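Home Ask Browse Topics Small Shops My Threads Log In

Bottles and cans always falling over on a low drinks shelf, how do you keep it neat?

lowshelf_stokville
Posted May 5, 2019

Hi all, first time asking anything so be gentle. I took over a little convenience store in Stokville in February, 1000 square feet if you count the back room, and I'm getting along fine with everything except the stupid drinks shelf! It's one of those low display things that sits near the floor, and I have soda bottles on it, the green lemon-lime kind and cola, with loose cans down at one end. It looks great for maybe an hour. Then one person digs out a bottle from the back and two more go over, and the next customer doesn't want to bend down and stand them up (I wouldn't either), so by the middle of the afternoon I have half a shelf lying on its side and cans wherever they feel like being.

I've tried packing it so tight that nothing can fall, and then people can't get a bottle out without pulling its neighbor along. I tried leaving space and they fall into the space. My brother-in-law thinks I should just sell everything out of the cooler and put chips on the low shelf, and he may have a point, but I inherited a back room full of warm soda and it has to go somewhere.

So, two things. How do you lay out a shelf like this so it survives the day? And what do you do to straighten it up quickly, with one person in the store and the register to watch? I'm spending way too long crouched down there. My knees aren't happy.

Not looking to buy all new fixtures, by the way. I could spend 50 dollars on it, not much more.

12 people are following this thread

tallboy_trindmont

Get the spring loaded pushers. Problem solved. We have them in the cooler at the Trindmont store and never touch it.

lowshelf_stokville

Thanks, but don't those need a shelf with sides to them? Mine's open along the front with just a little ledge. Also I looked and for the whole length it's well over what I wanted to spend.

tallboy_trindmont

Oh ok, I didn't see the part about money. Then I don't know. Ours came with the cooler.

bottles_and_bags

I've done the drinks end of a store for years (a Matsuda Market, the one out past the bus garage, if anybody here knows it) and I have opinions about low shelves, so get comfortable.

First off, stop trying to keep it perfect all day. You won't. What you want is a shelf that's easy to put right, and that mostly comes down to keeping each kind of drink in its own block. All of one color together, then all of the next, then the cans. If a bottle goes over inside its own block it still looks like it belongs there, and you can stand it up without thinking. If everything is mixed you're sorting as well as straightening and it takes forever.

Second, stagger the rows. Don't line the bottles up like soldiers. Put the second row in the gaps of the first and they kind of lean on each other's shoulders, and you can still get your fingers around a cap to lift one out. I leave a finger's width between bottles. Less than that and you get exactly the thing you described, where the neighbor comes along for the ride.

Third, cans. Loose cans on a low shelf are a pain and I have never found a way around that. Standing up they get knocked, lying down they roll. If you're going to have them lie down, put them all at one end, all facing the same direction, with something heavier against them so they can't travel. I've used a boxed item for that, a big box of tea bags once, whatever was slow and needed a home anyway. If you'd like them upright then leave them on the cardboard tray they came in and cut the front of the tray down low. It isn't pretty but it costs you nothing, and the tray keeps them from walking.

Then there's labels. Turn them all to the front while you're down there, it takes no time and it hides a lot of sins. A shelf with gaps and all the labels facing out looks fuller than a full one with the labels every which way. I learned that from a Woso rep who came by with his clipboard and turned every single bottle on my shelf while he talked to me about his kids.

For straightening up fast, my answer is a basket. A regular shopping basket, one from your own stack by the door. Put it on the floor next to you before you start. Anything that's in the wrong block, anything that's in your way, goes in the basket. You don't walk it over to its place, you don't reach across yourself to the far end, you just drop it in. Once the shelf is straight you go along with the basket one time and put back what fits. What doesn't fit goes in the back or in the cooler. I used to carry things back and forth two at a time and I'd bet I walked a mile a day doing that – the basket cut it to almost nothing.

And start at the end farthest from the register, so you finish up close to it when somebody walks in. For your knees, one of those foam garden pads. Get one! It's the best few dollars you'll spend and you'll have most of your 50 left over.

lowshelf_stokville

This is so helpful, thank you. I hadn't thought about the basket at all, and I have a whole pile of them. Do you put the fallen ones in the basket too or just stand them up where they are?

bottles_and_bags

Just stand them up if they're in their own block. Only pull them if there's no room to get the base down flat. If you try to force one in you'll knock over three and then you're there till lunch.

Two pictures from a drinks shelf of the same sort. On the second one you get the blocks I mean, green bottles with the yellow caps at one end, then the Pepsi with a couple of bottles down, then green cans on their sides, and the blue basket on the floor with a few drinks in it.

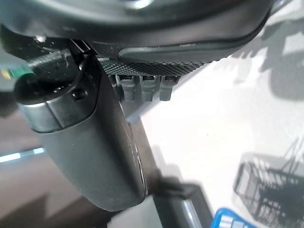
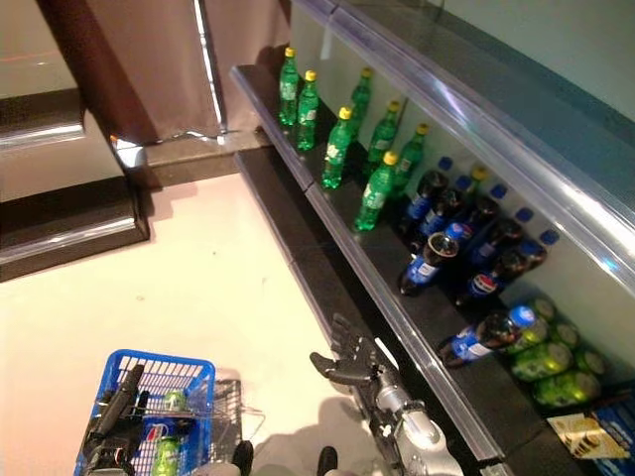 One more thing I forgot, about how much to put out. Don't fill the shelf to the very end just to empty your back room. I know it's tempting. We moved roughly 4000 bottles one summer off a shelf no longer than a couch, and it was never more than two thirds full at any time – I'd rather top it up twice a day. A shelf with some air in it gets messy too, but you can fix it standing on one knee.

If your warm soda is near its date, check the caps or the necks for the code before you put it out and run the oldest at the front. Sounds obvious, but with stock you inherited you never know what order the last person stacked it in.

quietaisle

I'd add that if the floor is uneven under the shelf everything will creep one way. Ours did. We folded up some cardboard and stuck it under one foot and that was that.

I don't agree on the staggered rows though, straight rows work fine if your bottles have a flat base. The ones with the little bumpy feet are the ones that tip. Maybe try both on half the shelf each?

lowshelf_stokville

Going to do the blocks tonight after closing and I've already got a basket sitting next to the shelf. I'll try staggered first and then straight if it's no good. Checked under the feet too and there's a wobble on the left side, so cardboard it is. Brother-in-law still says chips.

Thread viewed 2914 times

Contact us | Posting rules | Copyright 2019 | Back to top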